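Brasstead Robotics Open Day: Your Questions
December 31, 2020 – by the Costthorpe workshop team

When is it?
In September, at our Costthorpe workshop. It's our third open day and we can't wait!

What will I see?
Bin picking, up close – an arm reaching into a gray bin of everyday stuff, like a tape measure. We run 20 picks per demo, and you're welcome to ask things while it works.
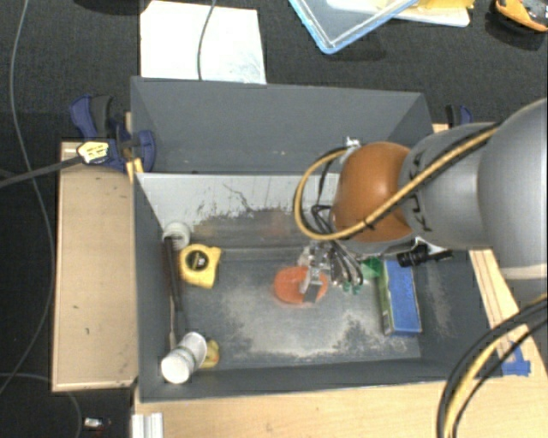 How long is each demo?
Plan on 20 minutes, plus time for questions.

Can kids come?
Please bring them – they ask the best questions!

2 comments
Last updated: December 31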